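Residency Diary, Sotbridge House
Entry for 30 Apr 2022

The morning was given over to the breakfast room. The spring season at Sotbridge House closes tonight, and the new catering arrangement begins in May, so the contents of the room had to be sorted and recorded before the handover.

Work began with the sideboard. The upper drawer held table linen, most of it in fair condition. Two of the long cloths have rust marks along the fold and have been set aside for the laundry at Skorkport, with a note asking whether the marks can be treated. The lower drawer held candle ends, a bundle of place cards from the winter dinners and the spare key to the tea cabinet, which had been reported missing in the previous quarter. The key has been labeled and returned to the office.

The crockery was checked against the house inventory, which runs to 1,427 items across all rooms. The breakfast room accounts for a modest share of these. Eight side plates were found to be chipped and have been withdrawn from use. They may be offered to the pottery class at Collado, which has accepted such pieces before. The remaining plates were washed by hand and returned to the shelves, with the larger sizes at the bottom, as the shelf plan requires. The shelf plan itself is fading and should be typed again.

The tea cabinet took longer than expected. Several tins carried no date, and their contents were discarded. The coffee supplied by Trundaria under the old arrangement will be finished by the end of the week and will not be reordered. Residents who have expressed a preference for it have been informed in writing.

After the midday meal, attention turned to the fruit. It has been the custom of the house to keep fruit available at all hours, and this custom is to continue under the new arrangement. The procedure, however, has been loose. Fruit has been added on top of older fruit, and the older pieces have gone soft underneath. From May, the basket is to be emptied completely each morning, the table wiped, and the sound fruit put back before anything new is added. Citrus keeps well and may stay out. Pears and plums should be brought up from the cold room in small amounts.

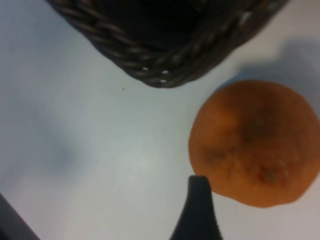
The dark wicker basket will remain in service. A proposal to replace it with a glass bowl was considered earlier in the year and is not being pursued. Wicker does gather dust between the strands, particularly in a braided rim, and a soft brush is to be kept in the sideboard for that purpose. The brush should be dry. Any crumbs on the tabletop are to be cleared with a damp cloth before the basket is set down again, and no polish is to be used near food.

The inventory sheets were signed at the close of the afternoon and two copies were made, one for the office and one for the incoming caterer. The window latch on the garden side still does not close properly. A request for its repair was entered in the maintenance book in the first week of the season and has been entered again today.

Supper was served at the usual hour.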